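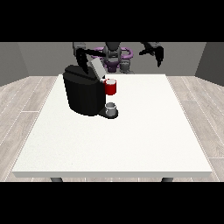 From: Smaranda Buzatu
To: Normont home robotics list
Date: 20/02/2021
Subject: Re: Ondden open day, anybody go?

Hi all,

Yes, I went! I meant to write this up sooner but then work got in the way, so apologies to the people who have been poking me off-list. I've kept the questions from the first message below and answered under each one.

> I couldn't get over to Tillulmont for the Ondden thing and I'm kicking
> myself a bit. Did they show the coffee demo? Is it a real robot or
> is it all in the simulator?

They showed it, and the part I saw was all simulator, up on a big screen at the end of the hall. One robot with two arms, dark gray and black with purple bits, standing behind a white table with a coffee machine on it. The mug is red, which makes it really easy to follow from the back of a room (I was at the back of the room, the bus was late).

The machine has a gray lid that tips up, and one gripper works down by that lid while the other arm stays up out of the way. I asked the guy at the desk why the second arm wasn't helping and he said they train the one-arm version first and add the other later. Fair enough, I guess, but I'd have loved to see it put two hands to the job.

> How many people were there? Last time it was packed.

They told us 300 had signed up over the whole day. My session was small, and we got to ask whatever we liked, so I'd go for an early slot again.

> Did they say anything about how often it works?

They did, and I wrote it down on my parking stub, which I then lost, on the bus, don't ask. What I remember is that they run each task 100 times with the mug and the machine moved a little every time, and then they look at where it went wrong. The person running the screen was very open about the failures. She played us a whole string of them and people were laughing, in a nice way. My favorite was the one where it lets go a hair too soon and the mug just sails off the table. I asked if we could get that clip for the list and she said she'd check.

> Is the simulator something we could run ourselves?

Maybe. They call it Issahaku, and the talk was that a version for clubs would come out by September. You'd want a decent graphics card. I tried it at one of the 4 laptops they had set out and it was fun but fiddly! You steer the arm with a hand controller, and I spent almost 3 minutes trying to line up the gripper with a mug handle before I handed it over to a kid who got it first try.

> Anything for the rest of us, or was it all for industry people?

Very friendly to beginners. There was a kitchen-table kind of talk on how you describe a job to a robot, broken into little steps, and I got more out of that than out of the big speech in the morning (which was mostly slides about money). Parking is bad, the sandwiches were fine, and bring a sweater because the hall is freezing.

If a few of you want to go to the next one together, write me and I'll ask about a group slot. I can take three in my car if nobody minds sharing the back seat with a dog crate.

Smaranda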